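Durkine Countertop Dishwasher: Review for Shared Kitchens

Household Equipment Reviews, Alar Housing Service

The Alar Housing Service reviews small appliances for use in its shared residences, where kitchens are often too narrow for a built-in dishwasher. This review covers the Durkine, a countertop model that connects to a kitchen faucet or can be filled by hand from a jug. It was used in the second-floor kitchen at Han House from the spring through August. The kitchen serves nine residents, most of whom cook in the evening.

Setup

The machine arrived fully assembled apart from the drain hose and the cutlery basket. The hose pushes onto a ridged outlet at the back and is held by a spring clip. The clip is stiff, and staff with limited hand strength may need help with it. The faucet adapter fit one of the two faucets in the kitchen. The other has a pull-out spray head, and the adapter cannot be used with it. Residents who have this type of faucet will need to fill the tank by hand, a task that takes several minutes and leaves a fair amount of water on the floor around the sink.

The printed guide is clear on electrical safety and poor on everything else. The page on water hardness refers to a dial that this version does not have. The correct setting is reached by holding down the start button until the light blinks, and the staff member responsible for setup found this only on the manufacturer's support page.

Capacity

The lower rack holds six dinner plates if they are of ordinary depth. The deep pasta bowls favored by several residents take up two slots each. Tall glasses do not fit upright and have to be laid at an angle, where they collect water in the base. A medium saucepan fits once the cutlery basket is moved to the left side. A large frying pan does not fit in any position, and residents should expect to continue washing pans by hand.

Cleaning results

The reviewing office kept a log of more than 200 cycles. A total of 1123 items were entered before the log sheet was withdrawn, and each was checked for food residue when the door was opened. Plates, mugs, and everyday cutlery came out clean in nearly every case. Dried oatmeal was the most common failure, followed by egg between the tines of forks. Lids of plastic food containers trapped water in the rim regardless of how they were placed.

The standard program lasts 60 minutes and was used for most of the loads. The quick program is suitable for glasses and cups only. An intensive program is provided for baked-on food, but it made little difference to the casserole dishes on which it was tried, and it raised the noise level to a point that drew comments from the adjoining study room. Residents agreed among themselves not to run it in the evening.

Drying is the weakest part of the machine. The door does not open on its own at the end of the cycle, and dishes left inside remain damp for hours. Opening the door by hand as soon as the cycle ends gives better results with ceramic items. Plastic stays wet either way.

Maintenance

The filter lifts out without tools and should be rinsed weekly in a kitchen of this size. In one period when this was not done, a sour smell developed, and two cleaning cycles were needed to remove it. The spray arm was taken off once to clear a piece of label from a jar. It went back on easily. The door seal gathers crumbs along the bottom edge and should be wiped when the filter is rinsed.

Comparison with the Fonuvton

The service also holds two Fonuvton machines, bought for another residence. The Fonuvton is wider, quieter, and noticeably better at drying. It has no tank and can be used only with a faucet connection. Its racks are coated in a softer plastic that has already begun to peel at the corners. Where the sink has a standard faucet and there is room for the larger case, the Fonuvton remains the preferred choice. In smaller kitchens the Durkine is the only one of the two that can be installed without moving other appliances.

Recommendation

The Durkine is approved for kitchens with up to nine residents, on the condition that a filter schedule is posted and that pans are washed separately. It is not recommended for kitchens used mainly by people who cook in large batches. Requests for a machine should be sent to the equipment desk with the width and depth of the available counter and a note of the faucet type.
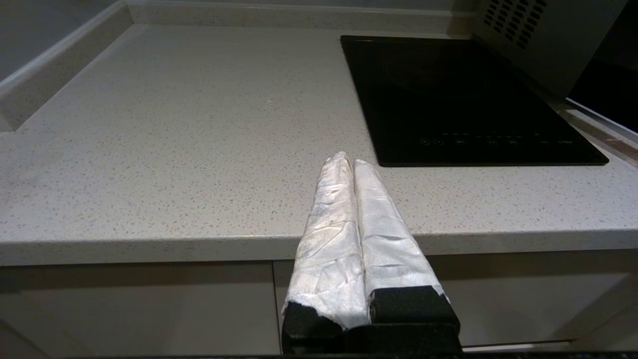 Placement should be settled before a request is approved, as the Durkine must stand level and its door needs clear space in front when open. The drain hose should run down into the sink without a raised loop. Small leaks from the hose clip are easy to overlook on a light gray speckled countertop like the one in the photograph, and residences with similar surfaces should check by passing a dry paper towel along the back of the machine once a week. Any dampness found there should be reported to the equipment desk, and the machine should be left unplugged until the clip has been refitted.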